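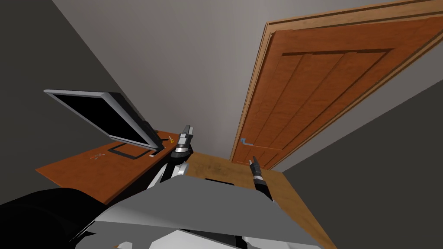

Figure 3. Simulated office used for the purchasing study: closed door with lever handle, desk with monitor, two-armed robot.

4.2 What the simulator was asked to save us

The purchasing plan in Section 4.1 assumed a lab with money. We then met our budget, and the plan got shorter. The simulated office in Figure 3 was built to settle one question before any order went out: which grippers to buy, and how many.

Each candidate gripper was tried on the door handle and on small things lying on the desk. A full pass over the task list took 519 trials per candidate, and we ran it for both the Lanent and the Rerier models. In simulation a dropped item costs nothing, a luxury we had not known in June, when the spare parts line was used up on fingertips.

The Lanent did better on the handle. The Rerier did better on the desk and was also cheaper, until we read the part of the quote that dealt with mounting plates. Those came to 1644 dollars for the set — a figure the vendor had placed on page 4, in a modest font.

We therefore budgeted for 2 grippers of different makes, one for each arm. This doubles the number of service contracts and leaves us with no shared spares. Hurnow, our planning spreadsheet, marks both facts in red. We kept the red cells and moved the money from travel.

Door hardware was left out of the estimate. The building already owns doors, and we plan to be gentle with them.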